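Gellwood Lab Notes, Handout 11
Looking after the two-arm table
March 2026

Read this before your first bench slot, please. It picks up where the intro handout stopped, so I'm assuming you know how to log in, home the arms and find the stop button. What follows is how I like the table kept, plus the fixes that come up most often.

The rails first. Both arms hang off the black extrusion, one per side, and everything we teach is measured from where they sit on it. If a mount creeps, your recordings from last week are describing a different table. So before power goes on, grab each base low down and give it a gentle wiggle. You're feeling for a click. If you get one, loosen both clamp bolts, push the base back to the scribed line, and tighten them a bit at a time, alternating. Don't crank one down fully and then do the other (I did exactly that in December and spent the rest of the afternoon wondering why the left arm was reaching short).

Next, cables. The loops along the arms are there so the joints can travel, and they need slack at the shoulder and the wrist. Move each arm by hand, power off, through the whole reach you plan to use. If a loop goes tight anywhere, stop and re-tie it. If it sags so low it could catch on something on the tabletop, same thing. And leave the floor runs alone unless you've traced both ends!

Then the layout. For the shoe exercise we use the slides, a black pair and a pink pair, with the wooden board in the middle of the table. I want the unused arm folded back toward its own corner before the other one starts reaching across. People forget this constantly, and two arms over one board is how we lost a set of finger pads.

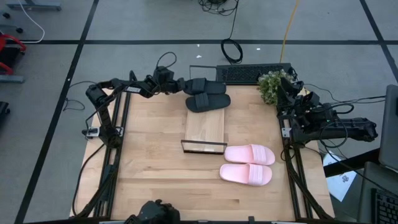

Lodhi: Can I skip the wiggle test if the group before me ran fine? Their log was clean and it eats into my slot.

No, sorry. A clean log only tells you the motors got where they thought they were going. The encoders live in the joints and know nothing about the clamp on the rail, so a base can slide a little and the log will look lovely. Do the wiggle. It's quicker than arguing with me.

Now the grippers, where most of your repair time will go. Soft shoes are kind to fingers but hard on grip settings. A strap squashes, the motor keeps closing, and the current climbs while very little seems to be happening. In the Jumance control panel you'll see a close limit for each gripper. Ours is set to 442 for this exercise, left and right. That's a raw number on the panel's own scale, so don't go looking for units. If you change it to try something, write it on the sheet and put it back when you're done.

If a gripper won't open all the way, go through these in order:

Power off and open the fingers by hand. Feel for grit.
Wipe the finger slides with a dry cloth. No oil, it picks up lint from everything.
Check that the pads haven't peeled up at a corner.
Check the wrist plug. Press it in straight, no rocking.
Power on and home that arm only, with the other one still folded.

Still stuck? Tag the arm and leave it for me. Please don't open the motor housing. The screws are short and soft and I have already drilled out 2 of them this year.

A word on approach height, which is half setup and half maintenance. For a shoe near the back of the table the arm is stretched out nearly level, and that's where it droops most. Teach the approach point a touch high, let the arm settle, then come down slowly. If you teach it at the exact height you want, sooner or later the fingers will press into the tabletop and you'll be back at the top of the list above.
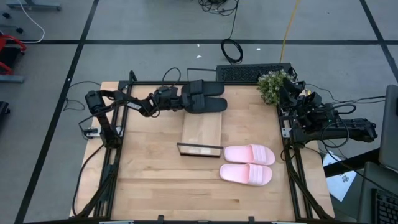 Fig. 2. Left arm at the black slides, right arm folded at its corner.

Teach the near shoe and the far shoe as separate points. It's tempting to record one and add an offset, but the droop changes as the arm extends and your offset will be wrong by just enough to be annoying. The Surnell scripts have a slot for each, named near and far, and they'll complain if one is empty.

Homing after a bump: any contact hard enough to make you wince counts. Stop, power down, hold the arm while you do it (it will drop!), wiggle test again, then home. After that run the 13-point check from the start menu at slow speed and watch the whole thing. I know it's dull. If any point looks off, go back to the clamp bolts before you touch a single number in the software – nearly every "calibration problem" I've been called over for was mechanical.

End of slot: both arms folded, grippers open, power off at the switch and then at the wall. Fill in the sheet, including the boring lines. Bring your close limit readings to the next session, we'll be plotting them.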